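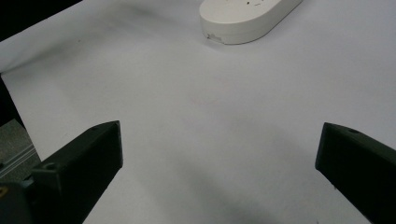
September, late afternoon

Put fresh white paper down on the bench again, the matte kind from Courtois, and I'm very happy with it! It takes the light softly, with only a little gray toward the edges, and it's so much kinder on the eyes than the shiny stuff we suffered with all summer. The left side still lifts a bit (it always wants to curl back the way it came off the roll), so I'll try leaving the next piece under the big Nurnano catalog overnight. We have 100 sheets' worth left, some 400 if Plundberg ever sends the rest of the order. Please brush off crumbs before cutting a new one.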